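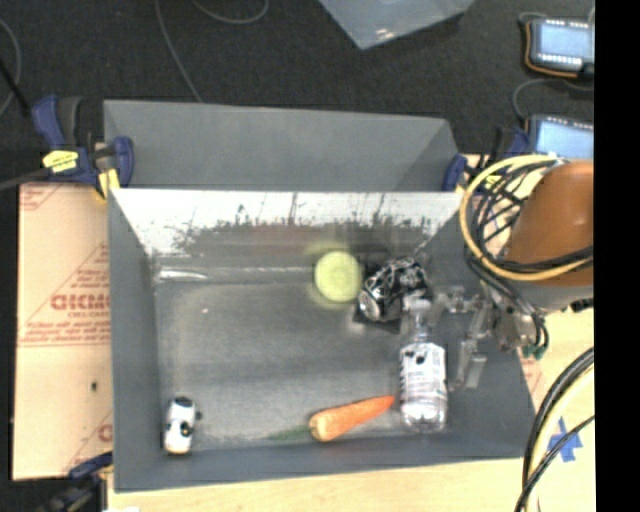

## Baden group teaches picking arm to leave the hard ones for later

A bin-picking method developed at the Wondix lab in Baden lets a robot arm choose its own order of work when objects of very different shapes lie together. The group tested it on mixed bins holding things like a can, a clear plastic bottle, a carrot and a toy car.

The software, called Dresik, scores every possible grasp before the arm moves. Grasps it is unsure of go to the end of the list and are scored again after each pick. Training used 3235 recorded grasp attempts, with around 50 different objects.

"Clear plastic is still the weak spot," said Mirjana Hoxha, who leads the work with Huệ Văn. "The depth readings go straight through it."

In a run of 2000 picks, the new ordering needed fewer repeat attempts than a fixed order did. Two bottle shapes failed often under both. Đức Lục is preparing the grasp records for release in April.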